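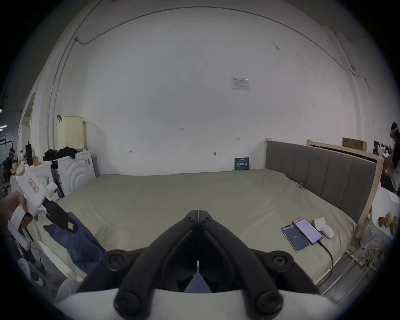
Two hand-held grippers at the side of a bed, one of them pinching a folded dark blue cloth. Laundry of this kind remains a slow job for machines.

The Folding Problem
Household robots are getting better at picking things up. Putting them away is another matter.

July 21, 2021

A bath towel has four corners and two faces, and a person can fold one in a few seconds without looking at it. The bench system at Odenard, a small automation firm in Flutville, needs almost 300 seconds for the same towel when it starts from a heap. Most of that time goes to finding the corners.

Odenard has worked on laundry since January of last year. Before that it built pick stations for warehouses, where the objects are boxes and bottles and the camera sees them from directly overhead. A box has a fixed shape. Once the system has located one edge, the remaining edges can be computed. Cloth gives no such help. A shirt dropped twice from the same height lands in two different configurations, and the part the machine needs is usually underneath.

The current approach at Odenard and at its main competitor, Nastmont, is to learn from people. Workers carry out chores with hand-held grippers that have the same fingers as the robot, and the motion of the grippers is recorded along with the view from a camera mounted on each one. The recordings train a control model, which then runs on a pair of arms. The method removes the need to bring an expensive robot into every bedroom and kitchen. It also means the person is limited to two fingers per hand, so that whatever is recorded is at least mechanically possible for the robot.

The limitation is felt quickly. People fold with the flat of the hand, the forearm and sometimes the chin. With a pinch gripper, smoothing a wrinkle becomes a separate operation: release, close the fingers, sweep, open, grasp again. Operators at Nastmont spend their first two days on hand towels before they are given anything with sleeves.

Nastmont's training set for folding stands at 879 recorded sessions, from apartments and from a mock bedroom at its shop. On towels laid flat at the start, the company reports that the arms finish an acceptable fold on most attempts. On towels starting from a heap, results fall sharply, and on fitted sheets the company does not publish a number. Acceptable is defined loosely here. The edges must line up within two fingers' width, and the stack must survive being lifted.

Surfaces matter more than expected. A table is firm, and a fingertip can slide under cloth without much trouble. A mattress gives way. The finger pushes the sheet down along with the garment and may pick up both, a fault that engineers call a double grasp. Dark cloth makes it worse, as its folds cast little visible shadow and the depth estimate becomes noisy. Odenard handles this with a light touch sensor in each fingertip – a part that wears out and has to be replaced after 800 grasps.

Then there is the clutter. Beds in use hold phones, charging cables, tissues and books. A person folding laundry works around these things or moves them. A robot must first recognize that a cable is a cable, and that pulling the cloth on top of it will also pull the phone. Neither company's system does this reliably. Both clear the bed by hand before a demonstration.

The shop floor is further along. Sandhu, a supplier of rental linens, has run a semi-automatic line for flat goods since 2019. Workers clip two corners of each sheet to a carriage and the machine does the rest, at a rate no general-purpose arm comes close to. The task that remains manual is the clipping. Sandhu has tested arms from both firms at that station and returned them, citing speed. It plans a further trial when either one can feed a corner in under ten seconds.

For the home, the useful measure may be attention. A machine that takes five minutes per towel is tolerable if it can be left alone with the basket for an afternoon. Odenard's longest run without a person stepping in is 4 towels – the fifth slid off the mattress and came to rest beyond the reach of the arms.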